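The Patience Department

Thursday, April 19, 2018

The first thing I learned about teaching a robot is that you should take off your watch. The second is that the robot will not thank you.

I had come to Vurcombe to pack a bag. To be more precise, I had come to hold a pair of handles and have two mechanical arms pack a bag on my behalf, over and over, while a computer took notes. The firm is called Rendmont. It rents the upper floor of what used to be a shoe warehouse, and it has the usual furnishings of a young company: good coffee, bad chairs, a whiteboard that says DO NOT ERASE over something already half erased.

Gwawr Parri runs the teaching side. She started out as a physical therapist, and she still watches people's elbows when they talk. "You're gripping," she told me, before I had touched anything.

The system is called Sutum. You sit at a desk with a handle in each fist, and whatever your hands do, the arms do. Your wrist turns, the robot's wrist turns. You squeeze, it squeezes. The machine records the whole sorry business, and once enough people have shown it enough times, it is supposed to work out how to do the thing alone. There is a second method, where you grab the arm itself and haul it through the motions like a father teaching golf. Rendmont still uses that for simple jobs. For anything with two arms in it, a person runs out of hands.

My assignment was a single backpack and the kind of stuff a child would take on a train: a pouch, a card set, a book. Open the bag, put things in, close the bag. I have done this in real life with a phone under my chin and a toddler attached to one leg. I figured I had an edge. 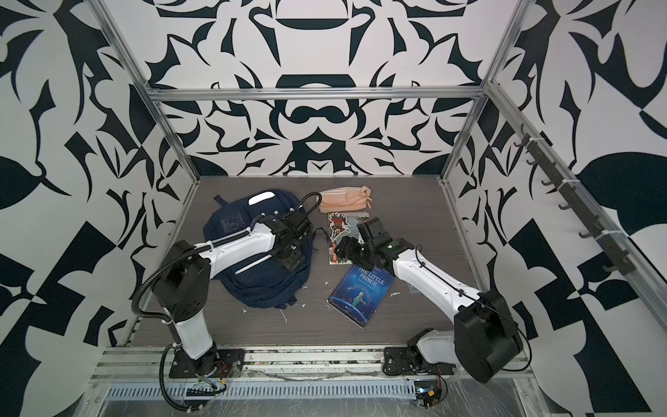
It took me eleven tries to get hold of the zipper. What you discover, somewhere in the fourth or fifth, is how much of packing a bag happens in your fingertips without your ever being consulted. Through the handles you feel nothing at all. You have to look at everything, like a man defusing his own luggage. I squeezed when I was nowhere near the fabric. I squeezed when I was near it and pulled the whole bag toward me like a reluctant dog. Once I let go of the left handle to scratch my nose, and the left arm sagged in a way I took personally.

"Keep going," Parri said. "That's useful."

"How is that useful?"

"It needs to see people fix things."

This is apparently doctrine. If a robot only ever watches perfect packing, it has no idea what to do when the pouch slides off to one side. So the fumbles stay in, as long as you recover from them. Parri throws out only the attempts where the person gives up or loses their temper. She has thrown out 377 so far for this task and kept 421, a ratio she considers flattering to the human race. She wouldn't tell me which pile I had landed in.

Huw Hughes, who builds the rigs, was lying under the next desk for most of my visit with a flashlight in his teeth. He takes a darker view. In October he spent two weeks teaching an earlier version to fold a dish towel, and it learned beautifully, including the small pause he makes before the last fold. He hadn't known he made it. His wife had. "It was like hearing your own voice on an answering machine," he said, "except the machine was better at towels."

The arms have no names, officially. Unofficially the right one is Nicholas, after somebody's uncle who was always reaching across the table. The left one has never earned anything.

After lunch they let me watch a run with nobody at the handles. The arms started up with a little shiver and went to work at the pace of someone reading the instructions as they go. The book went in on the second attempt. The pouch took a while. Then the right arm came down for the zipper, missed, backed off, hung there as if it were thinking about dinner, and tried again from the other side.

I recognized it right away. That little sideways retreat was mine, or somebody's just as bad, and Parri was already writing it down.

She asked if I could come back Tuesday. They're starting on jackets.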